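## 死亡記事を書き残す町

バークリーの地元紙「プロストゲート」には、毎号かならず訃報の面がある。紙面は全部で6ページ、発行部数は3,000。そのうち訃報にまる1ページを割いている。町の人の多くは、この面から読み始めるという。

掲載料は取らない。遺族が原稿を持ち込むこともあれば、葬儀社のゲットゲートが聞き書きを代行することもある。生年と出身校、勤め先、遺された家族、葬儀の時刻と埋葬場所。書く順番は昔からほとんど変わっていない。

昨年この面に載った訃報は226件だった。編集部は掲載前に、遺族へ電話をかけて名前の表記を確かめる。孫の名前の漏れがいちばん多く、次が旧姓の誤りである。訂正は翌号の同じ面に、同じ大きさの活字で出す。
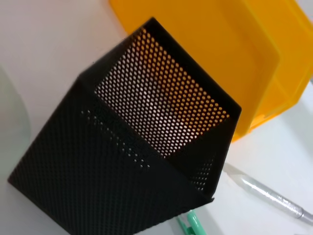

文章の長さには差がある。4行で終わるものもあれば、釣りの腕前や庭のトマト、通っていた食堂の席まで書いたものもある。編集部は事実の確認はするが、文体にはなるべく手を入れない。「口の悪い人でした」という一文も、遺族の希望どおりに載せた。

隣のコー地区では地元紙が休刊し、訃報は葬儀社のサイトに移った。早く出せて写真も増やせる一方、高齢の読者からは、知人の葬儀を後になって知ったという声が届く。そのため4月から、プロストゲートはコー地区の訃報も受け付けるようになった。

古い紙面は町の図書館で閲覧できる。家系を調べに来る人が多く、遠方からの問い合わせには司書が該当面を複写して郵送する。申し込みには故人の氏名と、わかる範囲の没年が必要になる。

訃報の原稿の締め切りは、発行前日の正午。葬儀の日程が決まっていない場合は、その欄を空けたまま先に受け付けている。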